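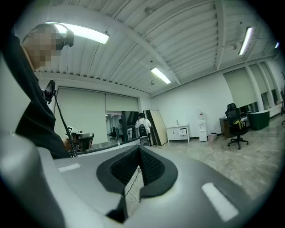

A long black pole, carried by a person in black, with thin white cables on the floor.

Linine's clinic has running water at last. The charity Perkska paid for 198 meters of pipe, and the district sent five letters of congratulation — none with money in them.
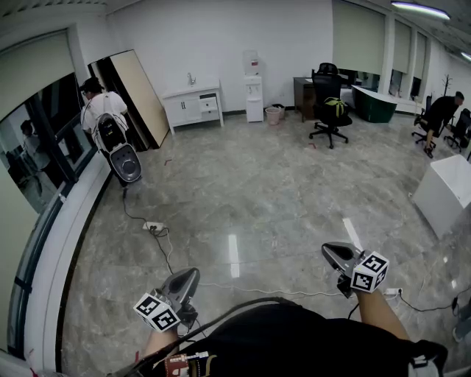

What comes next

Project lead Tarmo Venckus wants 22 more taps in Pirihi by December. The roads may have other plans. 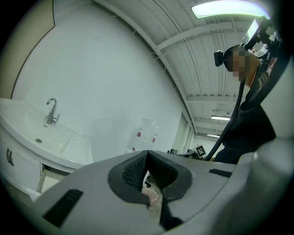

Perkska is still short 40 washbasins. Venckus would gladly take any as wide as the white one in the photo, set in its vanity, though he has so far been offered mostly soap. Donations of either go to the clinic's front desk before noon.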